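What the new arm leaves for the rest of us

I have worked in the finishing shop at Nijs for 10 years, the last six of them at the end of the line, where somebody has to decide whether a piece goes out or goes back. We make shower trays and wall panels. Since June I have shared that job with a robot arm, and I want to write down what has changed before we all forget how it was.

Before the arm, four of us worked the inspection bay. You lifted the piece, wiped it, tilted it under the lamp, ran a thumb along the edges and wrote the result on a card. The lifting is what wore people out. A full-size tray weighs 68 pounds. Marlina Saragih had two shoulder operations in the time I worked next to her, and she was the best checker we had.

Now the arm goes over each piece first and takes close pictures, and we look at them on a screen. It can pick up the small parts and hand them on. The trays come in on rollers, so the lifting is gone. I don't miss it, and I don't trust anyone who says they do.

What I do miss is harder to explain to the office. With your hands on a surface you know at once if a line is in the pattern or is a crack. A fingernail tells you. On the screen you have to decide by eye, and a brown vein can look very much like something that will come back in a year with an angry letter.

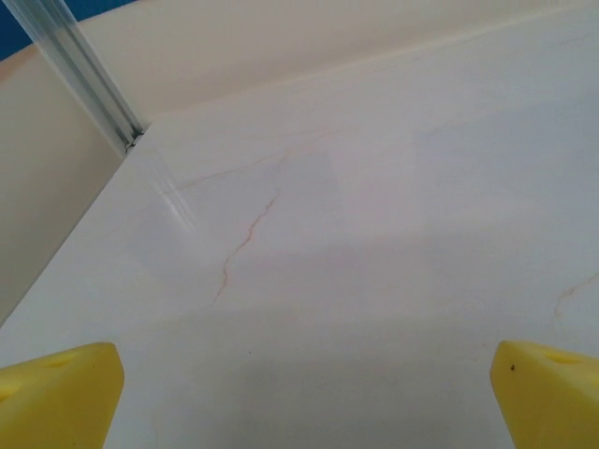 A close view from the arm. The orange-brown line in the middle has the jagged look of a thin crack.

The company that set up the system, Brullari, gave us two days of training. Most of it was about the buttons. The question of who is responsible when the person at the screen passes a bad piece took up maybe five minutes, and the answer was that the person at the screen is. I think that is wrong. If I am going to sign for a piece, I should be allowed to walk over and touch it. Right now that means stopping the cell, and every stop is logged under my name. In one month we had 472 stops between us, and we were shown the number on a slide as if it were a list of mistakes. A lot of those stops were people doing their jobs.

Liesbeth Jacobs, our shift lead, has asked for a second log that says why the cell was stopped. It would cost nothing. She is still waiting.

There is the matter of pay, too. Checking used to be a graded skill here, and it took a couple of years to reach the top grade. The screen job has one grade. New people are told they can learn it in a week, and they can learn the screen in a week. They can't learn stone in a week. When those of us who handled the pieces have retired, I don't know who will teach the difference.

None of this is an argument for sending the arm back. Marlina is still working, and without it I doubt she would be. I would like the people who buy these systems to spend one shift at the screen first, and to put the old grades back for those who can still tell a vein from a crack by touch – and pay them to show the others.

27 February 2018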